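26/06/2025
Chore bench, bottles into the bin. Present: me and Normunds Rimkutė.

We repeat the April task with the new Vireo policy, two arms, bottles mixed by size and color. Rocío Esquivel asked again if it is ready for the Pridlow kitchen. My answer is no, not yet. Training set is now 1348 episodes, of which 979 have liquid on the mat.
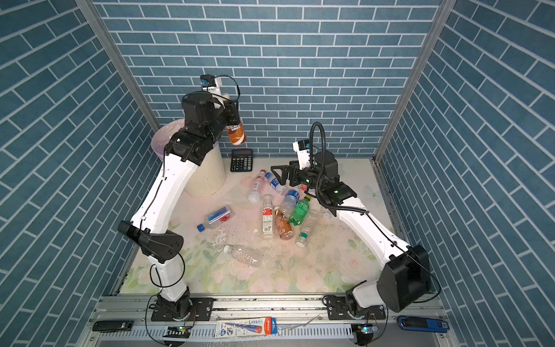 Crumpled bottles are still the hard case. The fingers close well on a full round body, but on a flat one they push it away and the arm tries again, up to 17 times in one run - a person would need one try. Wiping the floor is not in the policy at all, so this chore is only half done by machine.

To do: lower the grasp height by 2 mm, ask Killberg about softer finger pads.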